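How to Run a Robot Arm Demonstration at an Open Day

Posted November 2024 in Workshops and Visits

If you have a two-armed robot and a door that opens, sooner or later somebody will ask whether they can bring a group through to see it. We said yes for the first time a while back, and we've now hosted 19 groups at our Bruvetel rooms, from home-school families to a retirement village bus tour (lovely people, very good questions about gearboxes). What follows is how we set up and run the day. Your robot will be different from ours and so will your visitors, so please take whatever is useful and leave the rest.

What you'll need

A robot that has been working well all week, not one that was fixed last night
A flat work surface in a colour the grippers stand out against
A few small things to pick up, with spares of each
Floor tape, a power board and a fan
Somebody to drive and somebody to talk

Step 1. Set up the work surface

Ours is a big green board laid flat, with cardboard under the front edge. I've had all sorts of fancy benches suggested to me over the years, and we keep coming back to the board. White grippers show up beautifully on it, even for people standing at the back, and it's light enough to shift when the group turns out to be bigger than promised.

Put it where both arms can get to it comfortably. Move each arm slowly to the near edge, then the far edge, then the corners, and watch the cables the whole way.

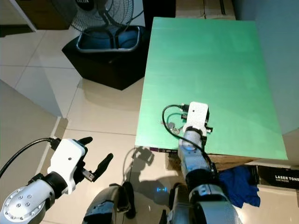 Give your cables plenty of slack at the wrist, then run through the same reach again with the arm going the other way. A cable that behaves itself going out can still catch coming home, and you would much rather learn that over your morning cuppa than in front of a room full of Year 4s.

Step 2. Mark out the viewing line

Park the arms at full stretch and tape the floor well beyond the furthest point the fingers can reach. On glossy tiles, wipe the floor first or the tape will lift by lunchtime. Whoever is driving should be able to see the whole line and have the stop button under one hand. Small children go in front, sitting down if they're willing, and prams go at the side near the door.

Step 3. Choose three tasks and put them in order

Start with something that can hardly go wrong. We use the Milard routine, a plain reach, close, lift and put down. Follow it with something that takes both arms. Finish with the hard one and tell people beforehand that it's hard! Our hard one is called Opoku, and it drops things fairly often. Visitors don't mind in the least. I've heard bigger cheers for a second try than I ever have for a clean first go, and it opens up a good chat about how much practice goes into even a simple pick.

Keep each task under four minutes, talking included.

Step 4. Show people the gripper's own view

This is the part our guests remember. If your robot has a camera at the wrist, put the picture up on a screen they can all see, and let it run for a moment before you say anything. Then move the arm slowly and ask the group to guess where it's headed.
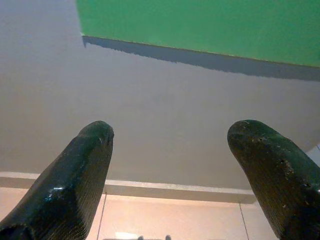
People are used to looking at a robot from across a room, and it takes them a little while to get their bearings from down at the fingers. Explain that the robot has to work out what's near and what's far from views like these. Open and close the fingers a few times and ask whether they'd feel confident picking up a coin with only that to go on. Most say no, and then of course they all want a turn.

Step 5. Let them drive (a little)

We have a slow mode, named Ania, that caps the speed and keeps the arms over the board. One visitor at a time, one arm only, with the driver right beside them. Allow about 3 minutes each and be kind but firm about the queue.

Step 6. Pack down

Park the arms, power off in your usual order, and check the finger surfaces for wear while the session is still fresh in your mind. We keep a running log of picks, which stood at 2,281 after our last visit, and the kids like to hear that theirs have been added.

Our next open day is in December. Wear closed shoes, please, and let us know if you need a chair.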